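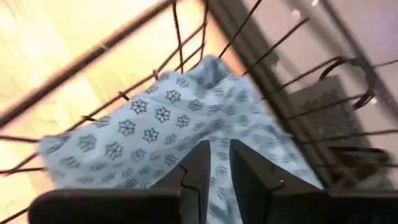
Skeg and rudder trial, progress to June
Prepared by Tove Lykkegaard for the Mikkelsen fund

Work on the Pesier touring hull is on schedule. Both steering setups have now been paddled over the Unutden course, for a combined 1,953 km. The rudder cable slipped at the foot brace on 3 outings. A longer crimp was fitted and the fault has not come back.

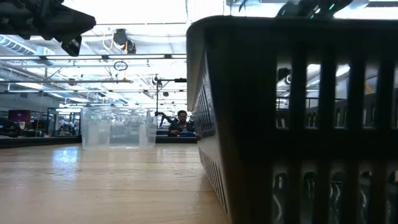

With the skeg fully down, the hull held its heading in a rear quartering wind but needed more edging to turn. Drag readings from the Kostedex tow meter are complete for 9 of the planned load settings.

Open items:
Repeat the half-skeg runs with an empty rear hatch.
Replace 2 worn deck fittings. 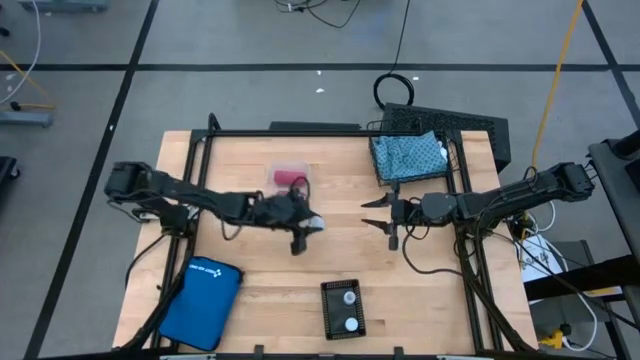 Esben Vigfúsdóttir will check the tow data before the next payment request. No change to the budget is requested.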